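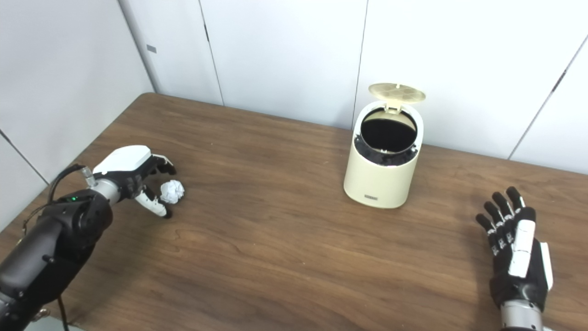

About Drelleck

We teach two-handed robots to tidy up, and we publish what goes wrong. Our best-known fault is the Sunday one. On attempt 684 the left hand lost its grip signal, and the software logged a perfect throw with the paper still on the table.
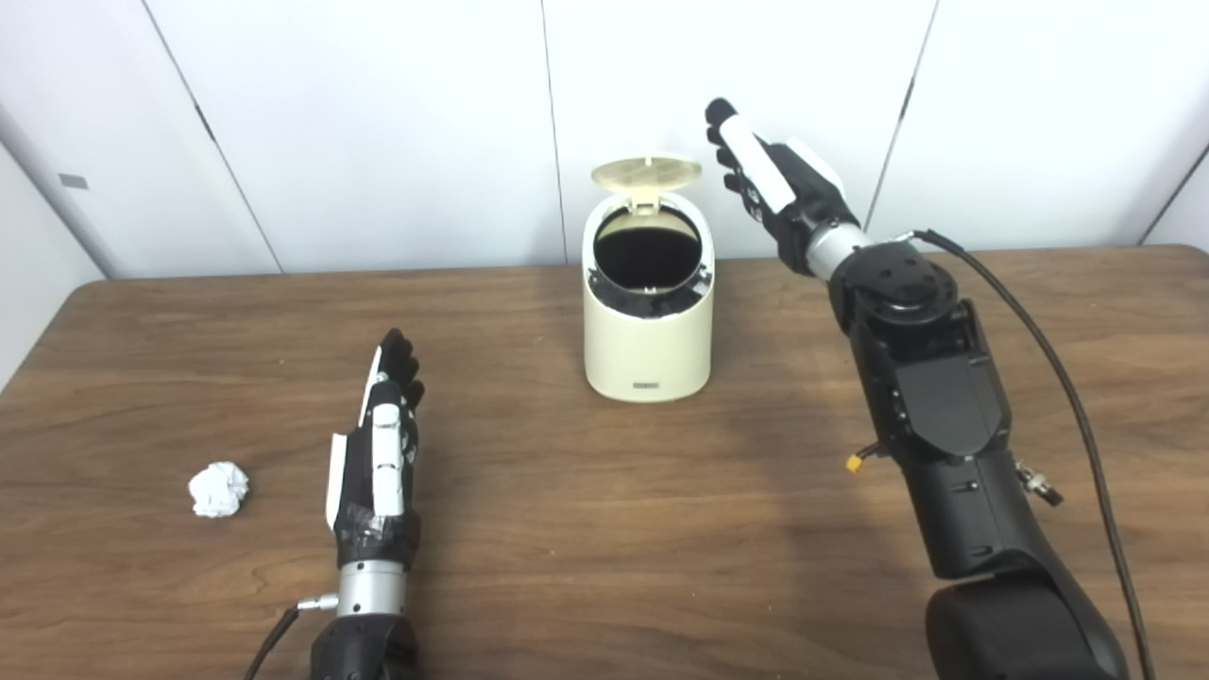 Words: Awuor Ogola | Pictures: Erick Muli

Salim Barasa traced it to a loose connector - 54 cents, plus two weeks of his life. Every arm now stops dead if that signal drops. The wastebasket has kept its job throughout.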